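30 October 2024
By Brittany Kowalchuk

Speaker notes: "Two Arms and a Pile of Laundry"
Student robotics night, 20 minutes plus questions

OPENING

Say hi, say who I am, second-year lead on the folding project. Thank Prarna for running the slides and for letting me steal her good clicker.

Ask the room: who folded something this week? Wait for hands. Who enjoyed it? (There is always one. Be nice to them.)

Then: our club has spent since June trying to get two robot arms to fold a shirt, and I have never had so much fun being bad at something. I want to show you why it's hard, what we tried, and where we are tonight.

WHY CLOTHES

Most of the projects in our club before this one used blocks. Blocks are great! A block on Monday morning is the same block on Friday afternoon. Oh wait, don't name days, the joke died in rehearsal. Just say a block stays the same shape when you drop it.

Drop a T-shirt and you get a new shape every single time. Sleeves go under, the collar disappears, and the camera sees one big lump of color. The arm has to pick a spot to grab, and half of those spots will only make a bigger mess.

Grab a sleeve by accident and lift, and you've got a long twisty rope. Let people picture that for a second.

Pause here and hold up the actual T-shirt from my bag. Drop it on the podium a couple of times. Don't rush this, it gets the point across better than any slide I've got.

THE TEAM AND THE NAMES

The two arms are called Rurkell and Pemlow. Yusuf came up with both names on the bus home and would not take questions. If somebody asks what they mean, point at Yusuf.

Everybody on the team learns to drive both arms before they write any code. I love this rule. You find out very fast that your own hands do a thousand tiny things you never noticed. Pulling cloth tight, for one. You pull it a little, feel it go, and stop. Try doing that with no feeling in your fingers.

HOW WE TEACH IT

Keep this part simple, the parents in the room are lovely and they will glaze over.

A student moves the arms by hand through one full fold. We record everything: the joint positions, the camera views, when the fingers open and close. Then we mess up the shirt and go again. And again. We have 290 good recordings right now and the goal is 400 before winter break.

"Good" is a fight, by the way. Prarna throws out any recording where the driver hesitates too long, and I used to argue with her about it. Then we trained once with the slow ones left in, and the arm learned to hover over the cloth like it was deciding what to order for lunch. She was right. Say so out loud, she'll be standing next to me.

The training run itself is nearly 2,000 steps before we see anything that looks like a plan. We usually start it before dinner and come back with snacks.

THE SPLIT JOB

Explain the two roles before the slide changes. One arm takes hold of the cloth and the other has to find its own place to grab. Both arms going in together was our first idea and it was a disaster, they kept pulling against each other and bumping wrists. Taking turns is slower and so much calmer.

Next slide, let it sit a moment. Point to the red cloth on the right, with the other arm's fingertip pushed into the folds. Then point to the open black fingers over on the left, and all that bare gray cushion between them and the cloth. Ask the room where they would send that second arm. Take a few answers, they're always different and they're all kind of reasonable!
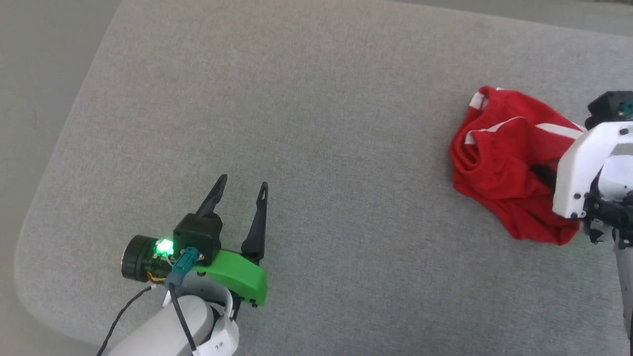
WHAT STILL GOES WRONG

Corners. We miss corners constantly. The fingers close on air next to the cloth and the arm carries on very proudly with nothing in its grip.

Thick seams, too. Hoodies are off the list until spring (Yusuf disagrees, Yusuf has brought a hoodie anyway).

Also mention the cable thing: a loose cable can snag when the wrist turns, so one person checks both arms before every session. Boring habit, saved us a lot of evenings.

IF YOU WANT TO JOIN

No experience needed, and I mean it. I joined because I got lost looking for the art room. We need drivers most of all, and patient people who will crumple a shirt over and over with a straight face. Bring old T-shirts, any size, clean please.

Sign-up sheet is by the door. Prarna has pens.

QUESTIONS

Likely ones: how long does a fold take (long, go make tea), can it do fitted sheets (can you?), who pays for broken parts (club dues and the bake sale).

If we run short on time, skip cables and go straight to the sign-up sheet. Leave the T-shirt on the podium so the kids can try it after.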